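Plunivix update teaches lab arms to ask before they grab

Plunivix has put out version 3 of Flina, its planning and grasping software for robot arms that share a bench with glassware. The release came out on Tuesday, shortly before lunch, with a changelog of 1059 lines. Most of them concern cables.

The headline item is a new contact planner called Kekana. Older versions of Flina worked out a path to an object, closed the fingers and looked at the force readings afterwards, much as a person checks the mirror after changing lanes. Kekana reads the force-torque sensor all the way down and will stop, back off or pick another approach if the numbers start to look wrong. It will also decline the job altogether, with a message in the log that early users have described as curt.
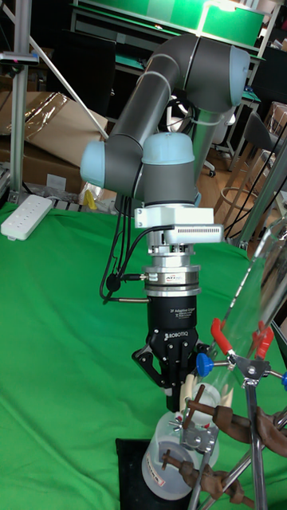 "We had a planner that was very sure of itself," said Lihua Guo, who leads the control team. "It had a model of the bench and it believed the model. The bench had other ideas." The new version keeps a running estimate of how far it trusts each part of its map, and slows down where the trust is low. Clear tubing gets a low score by default. So does anything put down by a postgraduate.

Users with more than one tool get the change they have been asking for longest. Grasp plans are now kept apart from the hand that carries them out, so a task written for one gripper can be replanned for another without starting again. In the old version, swapping hands meant editing a file by hand and restarting twice. Plunivix has been running the same bench layout with different hands to see what breaks, and a three-finger gripper over a capped bottle held in clamps is a fair sample of the problem: there are more fingers to find room for, and the clamps are in no hurry to move. Kekana treats each finger as its own obstacle on the way in, then as part of the grasp once contact is expected. The switch between the two was the source of 11 separate bugs.

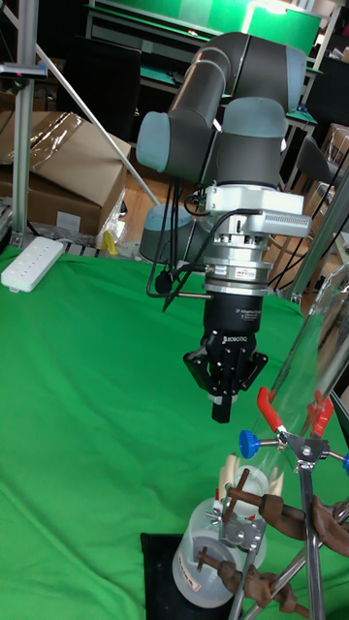
Wenjie Fang, who wrote most of the perception side, spent the spring on transparent objects. Depth readings go straight through them or bounce off somewhere unhelpful, and the previous release dealt with this by pretending they were not there. Flina now combines several views and marks the doubtful region as solid until shown otherwise. "It is a pessimist," Fang said. "I tuned it to be a pessimist. Then people complained that it was slow."

It is slower. Plunivix ran 3459 simulated approaches before release and says the new planner takes longer than the old one on nearly all of them -- a result it has printed in the release notes, to its credit, though quite a long way down.
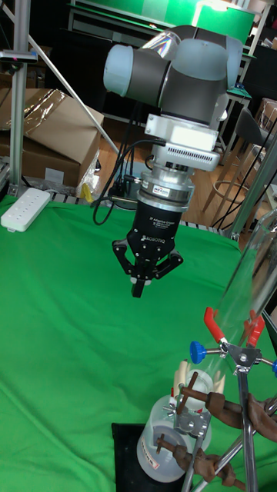
The last addition is Pidach, a replay tool that lines up joint positions, force readings and planner decisions on one timeline. It lets users scrub back to the moment a run went wrong and see what the software thought it was doing. A comment box is provided. The first beta users filled it mainly with swearing, and the box now has a word limit.

Existing task files should load without changes, unless they use the old wrist offsets, in which case they will load and be wrong. A conversion script is included. Guo recommends running it first -- and keeping a hand near the stop button the first time through.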